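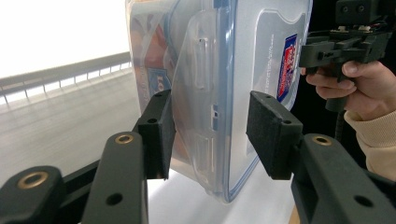 Zulalberg, Mon 31 March

FOOD CONTAINER CHECK, SHARED KITCHEN
Irkel House, ground floor
Clear plastic containers with clip-down lids, plus the baskets they live in
Previous check: January

Ratings: OK / WATCH / OUT. "Fine, probably" was used on the January sheet and has been retired.

1. Body free of cracks
Hold up to the light and turn. Look hardest at the corners and where the walls curve in to the base.
Rating: OK
Comment: One old square tub from the bottom shelf had a crack that somebody had repaired with clear tape. The tape was a neat job. The tub is out.

2. Flaps present and hinged
Open and close each flap once. Look for white stress lines along the hinge.
Rating: WATCH
Comment: Two flaps show white lines. Both are on containers that belong to the people who open them with one thumb while holding a phone. The flaps will go eventually and we will all be told they fell off.

3. Flaps closed in pairs
Opposite sides together, then the other two. Closing one side and leaning on the rest is how hinges get tired.
Rating: WATCH
Comment: Everyone agrees with this item. I have yet to see anyone do it.

4. Maker's sticker
Leave it on or take it all off. Half a sticker holds crumbs.
Rating: OK
Comment: Most are still on, including on containers that have been here long enough to vote.

5. Baskets
White wire only. No bent rods, no rust at the joints, no sharp ends. Large containers go in first and flat. Nothing stacked above the top of the basket.
Rating: WATCH
Comment: Baskets themselves are sound. The disagreement is over what goes in them. My view is that a big rectangular container belongs in a basket so it can be pulled off the shelf in one go, and the small square ones can stand on their own.
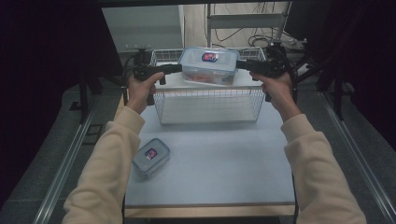
Hacer Ekinci wrote under item 5: Disagree about the small ones. If they aren't in a basket they migrate. I found one behind the Eren toaster in January with half a lemon in it. Put everything in baskets and label the front, and please stop putting the heavy ones on the top shelf, some of us are short.

Noted. Heavy ones move down as of today. Small ones remain under discussion, the lemon having been a strong argument.

6. Shelf load
Posted limit for the upper shelf is 49 pounds, contents included.
Rating: OK
Comment: OK after I took down the rice. The rice had been up there on the theory that it was "mostly air."

7. Seals

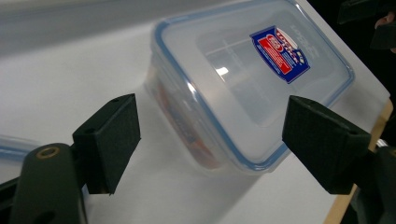
Seals are where this kitchen loses marks every time. A lid can look perfect from across the room and still have last month's soup living in the groove, and the only way to know is to get your face down near it. On the clear lids the job is easier than on the old Relar ones, which are solid brown and keep their secrets. You can follow the blue band right around the edge, corners included, and anything that shouldn't be there has a fair chance of showing up against it. Then take the lid off and run a dry finger along the groove anyway. If the seal lifts out, wash it separately, dry it, and put it back the same way up. If it has a smell after all that, it's OUT, whatever you paid for it.
Rating: WATCH
Comment: One seal was in upside down. One Relar lid had no seal at all and has apparently been a decorative object since January.

8. Lid matches body
Try it before you put it away. A lid from the wrong size will sit there looking helpful until you pick it up.
Rating: OK
Comment: Three orphan lids remain — they are on the windowsill until Friday, then they go.

9. Stored closed or stored open
House rule: completely dry, then closed. If there's any doubt about dry, leave the lid resting on top with the flaps up.
Rating: OK
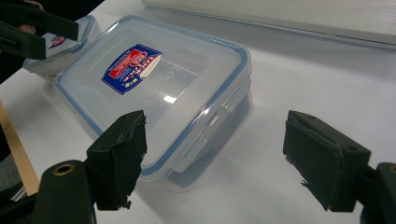
Item 9: lid on, side flaps folded down.

10. Contents marked
Name and date on masking tape, on the side. Tape on the lid doesn't count, as lids get swapped.
Rating: OUT
Comment: I'm aware you can see through them. Being able to see brown sauce doesn't tell me whose it is or which season it dates from.

Actions
Replace the cracked square tub. Heavy containers to the lower shelf (done). New masking tape by the sink, and the pen goes on a string this time. Whoever owns the 2000 ml container marked "SOUP??" should collect it from the fridge, second shelf, left. I haven't opened it.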